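Hatness archive puts picture list online

Mon 21 February
By the news desk

Readers can now search the picture holdings of the Hatness county archive from home, after the full finding list was placed on the archive's website this morning. Until now the list could only be read on paper in the search room.

It covers prints, glass negatives and copies of paintings to do with the county's canals, mills and markets. Entries give the title, the maker where known, and a date if one is written on the item. Undated items have been left undated.

The list was typed up from card drawers over two winters by archive staff, using cataloguing software from Vusent. It is set out in 36 sections, following the order of the old drawers. Most of the pictures themselves have not been scanned, and the list does not include thumbnails.
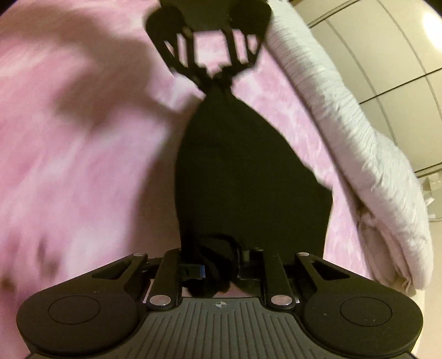

How to order copies

Copies can be ordered by post, by email or at the search room desk. Readers should quote the section number and the item number, both of which are shown at the left of each entry. Orders without an item number will be sent back.

Paper prints take 13 working days. Digital copies are sent by download link and are usually quicker. Glass negatives are handled separately by Trevus, the studio that does the archive's copying, and a price is given before any work starts.

Anyone wishing to print a picture in a book or show it in public needs to fill in a permission form as well. The form has not changed.

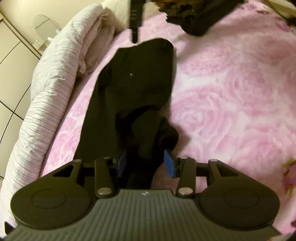 Pink rose-patterned bedding.

The Ezeani collection of market photographs is not in the list yet. It came to the archive on loan and the terms are still being agreed. The archive hopes to add it in April.

The search room keeps its present hours, and the paper list will stay on the shelf by the door.

Comments (3)

millrace: Searched for the lock cottages and found a print I had no idea they held. Item numbers are very small on a phone.

Old Wharf Reader: Does the permission form cover parish newsletters? The page doesn't say.

pjt: Please keep the paper copy. I find it easier to browse.

Related items

Hatness search room: opening hours and how to book
Canal maps back on show after repair
Trevus to copy school log books
Looking after old photographs at home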